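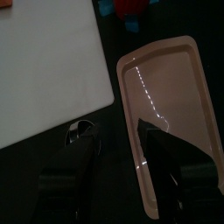 Household Chores and Machines: Where the Work Stands

Members of the Sestdale Home Services Cooperative have asked the office on several occasions whether machines will soon be able to clear a table, put away dishes or tidy a playroom, and whether the cooperative should plan its training and its purchases with that in mind. The question was discussed again at the October general meeting. The following item sets out the present position of the office. It is intended for members who work in private homes, for those employed in the packing room at Ellell Street, and for client families who receive this newsletter.

The short answer is that a machine can now do a number of single steps in a chore, some of them quite well, and that very few machines can be trusted with a whole chore from beginning to end in a home they have not been set up for. The longer answer depends a good deal on which chore is meant.

What counts as a chore

In our own work orders, "clear the table" is one line. A member who reads it understands that the cutting board goes to the kitchen, the tray is wiped and stood on its side, the spoon goes in the sink and the toy goes back to the child's room. None of this is written down. The member also understands that a half-finished puzzle should be left where it is, and that a folded letter is not to be moved without asking.

A machine has to be given all of this in some form. It must find each item, decide what it is, choose where to take hold of it, lift it, carry it and let go of it in the right place. Then it must judge whether the job is done. A failure at any one of these points is a failure of the chore, even if the other steps went perfectly. Members who have trained new staff will recognize the problem, although a new member of staff generally needs to be told only once about the letter.

Picking things up

Most of the progress in recent years has been in the picking up. A two-fingered gripper with a small camera close to it can approach an object, adjust as it gets nearer and close on it without much fuss, provided that the object has a shape the fingers can get around. Small, stubby things are well suited to this. Toy food is often used for practice because it comes in many shapes, does not spoil and can be dropped many times without harm. A carrot with a firm body is a fairly kind object to a gripper, whereas the soft parts of a toy may bend away when touched and give the fingers nothing to hold. 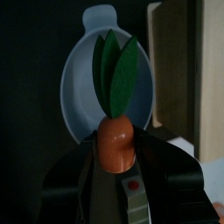
Flat items are more difficult. A cutting board lying on a table offers no edge to get under, and people solve this without thinking by sliding the board until it hangs over the side. A shallow tray can be held by its rim, but only if the grip is well placed, and a tray held at one end will tip. Polished metal presents a separate difficulty, in that a spoon reflects whatever is near it and may be hard for a camera to make out on a dark surface. Clear plastic and glass are worse again. Cloth remains a problem for nearly all machines, and the folding of fitted sheets may safely be left out of any near-term plan.

Light also matters more than members may expect. Many of our clients keep their homes dim in the late afternoon, and several have asked that overhead lights not be used. A person can feel for a spoon. A machine that depends mainly on its cameras has less to fall back on.

Putting things down

Less attention is given to putting things down, and in our opinion it deserves more. Dropping a block into a wide bowl is a simple matter. Setting a plate into a rack, standing a book between two others or returning a toy to a crowded shelf calls for an exact position and a light touch, and often for moving something else out of the way first. Members in the packing room will know this from the bottom row of the Drellura cartons, where the last item is always the slow one.

Experience at the packing room

The cooperative has some limited experience of its own. In the spring, the packing room held a trial of a single-arm machine on loan from Hosseinzadeh Automation, a small firm that builds equipment for light assembly and sorting. The machine was given one task, the sorting of mixed small goods from a tote into divided trays, and it worked beside the regular morning shift for 19 days.

On items it had been prepared for, the machine was steady. It did not tire, and it could be left to work through the break. On the best day of the trial it sorted roughly 800 pieces, a number that a practiced member reaches well before lunch. On items it had not been prepared for, it slowed down considerably or set them aside. Of the 32 product types in the tote, 16 were handled without help from staff for the whole of the trial. The others needed a person to step in at least once, usually because a package was soft, shiny or stuck to its neighbor.

The staff on the shift reported that the machine was useful for dull, repeated work and tiresome when it stopped without saying why. They also asked that any future trial include a clear signal when help is needed, and a guard rail on the aisle side. Both requests have been passed to the firm. No decision on a purchase has been made, and the packing room will keep its present staffing through the winter.

In private homes

The office does not at present recommend any general-purpose machine for use in client homes. Vacuum and mopping machines are a different matter, and members may continue to use those that a client already owns, subject to the usual care with cords, rugs and pets. Where a client has purchased or is testing some other kind of machine, members are asked to observe the following points.

Do not work within reach of a moving arm. Ask the client to stop the machine first.

Do not lift, reset or unplug a machine unless the client has shown you how and has agreed in writing that you may do so.

Many such machines carry cameras. You are entitled to ask whether these are on, and to ask that they be switched off while you are in the room.

If you find an item broken or out of place, note it on the visit sheet before you begin your own work.

Time spent tidying up after a machine is working time and should be recorded as such.

Client families are reminded that the standard agreement covers the work of our members only. Damage done by a client's own machine falls outside it, whether or not a member was in the house at the time.

What the office is watching

Three kinds of work seem to us the likeliest to change first. The first is sorting at a fixed station, as in the trial described above. The second is the moving of closed containers from one known place to another, such as laundry hampers between floors in a building with an elevator. The third is the picking up of small, firm objects from a floor or table into an open bin, which would be welcome in homes with young children and in the two nursery rooms that we clean on contract.

Work that involves washing a person, handling food for someone with allergies or dealing with medicines is not under consideration, and the office would not support the use of a machine for it on the strength of anything now available.

Training hours for the coming year will therefore stay as they are, with one addition. A short session on working safely near automated equipment will be offered on a Tuesday evening at Ellell Street, open to all members and paid at the usual training rate. Places may be reserved through the office by telephone or on the sheet beside the time clock. Members who have already worked near such a machine in a client's home are asked to bring their notes, including any record of what it was asked to do and how long it took.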